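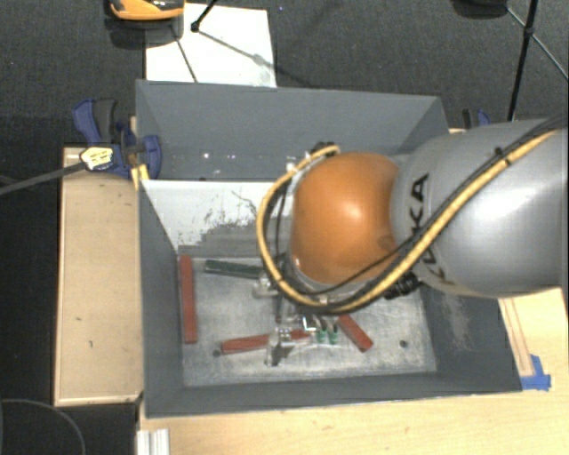 How to Pack for a Move Without Losing Your Mind (or Your Can Opener)

Posted 2021-01-22

I've moved seven times as a grown-up, and the last one was the long haul from Dirdale to Natholm, 1,017 miles door to door with a cat in the passenger seat. Before that one I'd always packed the way I used to pack for summer camp, meaning everything went in wherever it fit and I sat on the lid. So I finally had to come up with a system, and a few people have asked me to write it down. It's pretty simple! It does take a few weeks of evenings, though, so start sooner than you want to.

What you need

Boxes in two sizes only. I like small ones for anything heavy and medium ones for everything else. I quit buying large boxes after I filled one with winter boots and cast iron and then couldn't get it off the bedroom floor.

Packing tape. I use Stadex, the clear kind, on the dispenser with the little metal teeth. Cheap tape splits lengthwise and you end up picking at the roll with your fingernail at midnight, and I've done enough of that for one lifetime.

A fat black marker, and a second fat black marker for when you pack the first one.

Plain newsprint, sold in bundles. Old newspapers work too, but the ink comes off on white dishes and you'll be washing everything on the other end.

A spiral notebook. More on that in a minute.

Step 1: Start with the stuff you forgot you owned

Go to the hall closet, the top shelf, under the bed, wherever things go to be ignored. Pack those places first. You won't miss any of it for a month, and you get to see some boxes stacked up early (this did wonders for my mood). It's also the easiest time to get rid of things. If I open a bag and can't remember what the cord in it belongs to, the cord goes.

I don't do the big sort-into-piles thing. I tried it two moves ago and just ended up with piles. Now I keep one open box by the front door for donations and drop things in as I come across them, and when it's full I drive it over.

Step 2: Number the boxes

Okay, the notebook. Every box gets a number, written on the top and on two sides that touch, so you can read it however it ends up stacked. Then in the notebook you write the number, the room it's going to, and what's inside. The box itself gets only the number and the room.

I got this from Mpho Zwane, who lived downstairs from me in Dirdale and moved even more often than I did. I used to write the whole contents on the cardboard, and then I'd add something at the last minute and cross it out, and by the end you couldn't read any of it. With the notebook you can lie in bed at the new place and look up where the can opener is. Mine was in 86. It was the last box, of course, and there's a note next to it that says "junk drawer, sorry."

Take a picture of each page with your phone as you finish it. I left the notebook on the roof of the car for a few minutes at a gas station and my heart about stopped.

Step 3: Books, spine down

Small boxes only. Line the bottom with a crumpled layer of newsprint, then stand the books with their spines down, snug but not jammed. Big floppy art books go flat on the bottom. Fill whatever gap is left at the top with more paper or with socks. If the lid sinks when you press on it, add more filling, or the box will cave in when something gets stacked on top.

Step 4: Dishes, standing up

Plates travel better on edge, like records. Wrap each one in a sheet of paper, bundle a few together in another sheet, and slide the bundle in vertically. Glasses go on top, stuffed with paper first and then wrapped. I broke one mug on the Natholm move and it was the mug I'd wrapped in a dish towel because I was tired.

Shake the box gently before taping. If it clinks, open it back up.

Step 5: Clothes

Leave them on the hangers. Pull a big trash bag up from the bottom over a handful of hangers and tie the drawstring around the hooks. Folded things can stay in the dresser drawers if the dresser is light enough to carry with them in it. Mine wasn't, so the drawers rode separately with a sheet tucked over each one.

Step 6: The first-night bag

This one isn't a box and it doesn't go in the truck. It rides with you. Mine has sheets, a shower curtain, toilet paper, phone chargers, a screwdriver, paper cups, coffee, and three days of clothes. Put your lease or closing papers in there too, along with any medicine. If you've got a pet, their bowl and food go in the same bag.

Step 7: Loading

I rent from Temba and their vans have rails along the inside walls, so I bring my own straps. Heavy boxes go low and toward the cab, then furniture, then light boxes up to the roof. Mattress along one side. Try to load the kitchen boxes last so they come off first.

A couple of extra things

Tape the screws from any furniture you take apart in a sandwich bag to the underside of that same piece. Don't start a "screws box." I have a screws box from an earlier move and I still don't know what's in it.

Defrost the freezer at least a full day before you go, with towels on the floor.

I'm planning to put up the unpacking half of this in March, once I've dealt with the boxes still in my spare room.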